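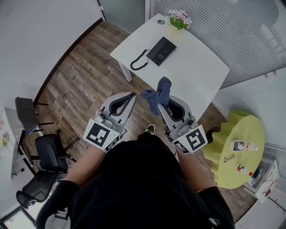 Both hand grippers, blue cloth in the right one

Emília Oravec wrote:
> Our right jaw closes slower than the left. Do you re-zero
> both after swapping pads, or only the one you touched?

Both, every time! I open and close each one 14 times, then zero them as a pair. Wipe the square markers too — a smudge on ours once looked just like a bad zero. Pads get swapped after 500 grasps, and cloth is a great first test.

Matúš Šťastný
Fovbridge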